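Ticket 315 – arm misses grid square after homing
Opened May 10, 2026 by Maricel Salazar
Location: Tolentino shared workshop, long table
Status: open

Problem: after a cold start the Nekolen controller sends the arm to the wrong spot. The gripper comes down around 2 cm short of the square I asked for. Same error every time, same direction. If I jog by hand and save the point, it holds until the next power cycle.

Tried so far: reseated the gripper cable, reloaded the Gunotow profile, dropped the speed limit to 3000. No change. Mounting bolts are tight. Cardboard is taped down over the table and the grid is blue tape, as before. The bowl is my target for the pick test, at the far end of the grid. 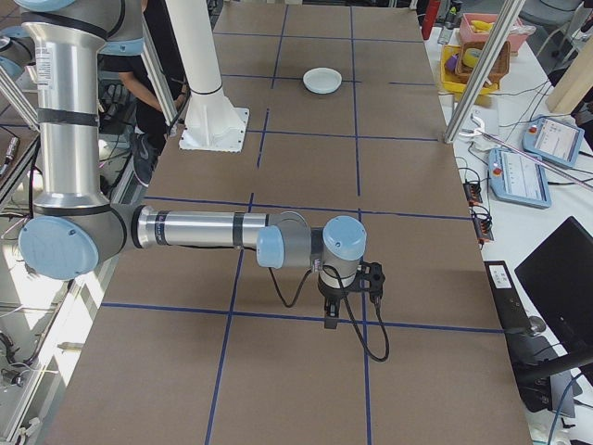

Lostivel: check which tool offset is loaded after boot. Ours went back to the bare flange every time until we saved the gripper as the default. That gives you a constant miss if the wrist isn't dead straight down.

Looked at the offset. It was blank after restart, so I entered the gripper length again and saved it as default. Restarted. The error is smaller now, but still there. Next I moved to the wrist camera and used a tape crossing as the reference point. The strips come in slightly tilted, and the tape has a small crease just under the crossing, so I'm taking the center of the crossing and ignoring the edges below it.

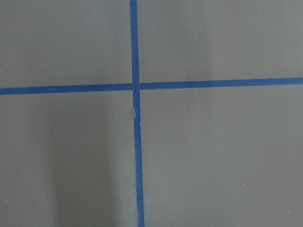
Lostivel asked whether the camera had been calibrated again since the gripper was changed, and said to do that before touching the grid points.

It hasn't – last calibration was in July, with the old gripper. Will redo it, then teach the corner points again. Leaving this open until it survives two cold starts.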